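Skestside Community Pantry
Shelf and snack station check, September
Checked by the opening shift, with comments

Good morning, everyone, and thank you for bearing with me while I took over the back counter with my clipboard for most of the first hour. I know the form only asks for a tick or a cross, but I find a tick tells the next person very little, so I have written a few words beside most of the lines. Please add your own underneath if you see something I missed.

1. Walkway clear from the door to the Drivbridge racks
OK. The folding cart was standing open by the second rack, so I folded it and put it back on its hook. It really does need to go home every night, even when we are tired and it has one more trip in it tomorrow.

2. Racks level and fixed to the wall
OK, with a comment. The end rack still rocks a little if you lean on it. I tightened the lower bolt and it is better, but I would like the heavy cans kept on the two bottom shelves until someone handier than I am has had a look.

3. Cold cabinet temperature log filled in
NOT OK. There are 2 blanks in the evening column. The Pichler cabinet itself seems to be doing its job and the door closes with a nice firm click, so please don't worry about the food — it is the paper that needs looking after.

4. Count against the delivery sheet
OK. The Clilosero sheet says 224 packaged items, with 182 of them for the racks. The rest went to the snack station and the school bags, and everything matched on the first try, which made my morning!

5. Dates and labels readable
OK, with a comment. I set 52 items on the "use first" shelf. When you put something in a bin, please turn it so the label can be read without digging. If the printing is in a language you don't read, look for an English word on the front or an importer's sticker on the back, and if neither one tells you enough about allergens, leave it off the nut-free table and put a note in the book.

6. Snack bins clean, dry and not cracked
OK. I wiped them inside and out and ran a finger along the rims, where a crack would scratch somebody first. The pink plastic bin is for packaged snacks only, so no fruit and no loose candy, please. The black snack packets can stay in there, with the seals checked at both ends before they go out.
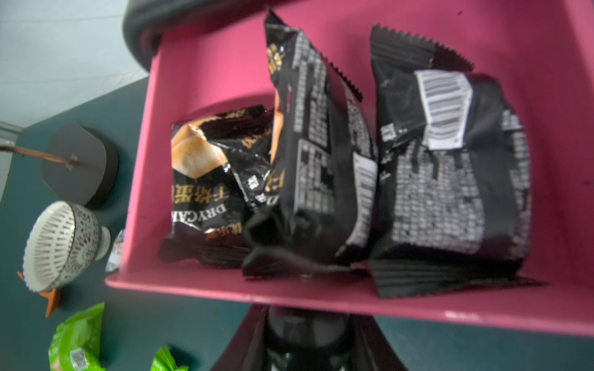

A crumpled packet is not a spoiled packet, and I would hate for us to throw away good cake over a few wrinkles. Press it gently near the seal, and if it holds its air, it can stay. Anything flat, sticky or open goes in the return box with the reason written on a slip.

7. Bowls and dishes stored safely
NOT OK. Ceramic bowls should be standing on their base and well back from the edge of the counter, never on their side where they can roll. Run your thumb around the rim for chips before you stack them.

8. Wires and small fittings on work surfaces
NOT OK. Wires need to be tucked behind things, away from the food and away from sleeves. I would like this one done before the afternoon tables open.

9. Hand washing station stocked
OK. Soap is full and there are paper towels for the week, plus a spare roll under the sink behind the bucket.

Still to do: items 3, 7 and 8, and the bolt on the end rack. Initial beside each one when it is finished and leave the sheet on the clip by the door.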